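Unit 4: Decanting and Pouring at the Table
Course handout, Cletton Adult Learning, November intake

Decanting means moving a food or drink out of the packet it was sold in and into a vessel meant for serving or storing. In this unit we deal with jugs and pitchers. Jars and tins come in Unit 5.

Choosing the vessel

A pitcher for table use should stand steadily when empty and have an opening wide enough to pour into without a funnel. A spout matters more than people expect. Even a small one narrows the stream and cuts down the dribble down the outside. Squarish jugs fit a fridge door better than round ones but are harder to clean in the corners. Plastic is lighter and is what we use in class. Glass shows the level but is heavy when full — try both before you buy.

Before you pour, check that the pitcher holds more than the packet. If the packet is marked in millilitres and the jug in pints, convert first. Leave a gap at the top. We work to 88 per cent full at most, and 70 per cent if the jug is going to be carried to another room.
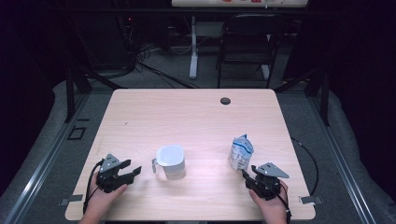
Rania Chamoun
Tutor, Household Skills

Set the pitcher and the packet side by side on a clear stretch of table, as with the white jug and the blue-printed packet on the pale tabletop. Keep both well back from the edge. Stand the jug so that its handle falls to the hand that will hold it.

Soft packets and cartons need more care than bottles. Once the sides have creased they give way when gripped, and the contents can come out in a rush. Hold low on the body, open the top fully, and tip slowly. For powders, tap the folded top first so that anything caught in the creases drops back.

Pour towards the inside wall of the jug. Stop halfway and look at the level. Wipe the spout before serving, and wash the jug the same day.

Labelling: write the contents and the date opened on a strip of tape and put it on the side away from the handle.

For next session
Bring one empty jug from home and measure what it holds, to the brim and to your own fill line. Colette Guillot will take the practical, in groups of 4. Allow 10 minutes each for clearing up.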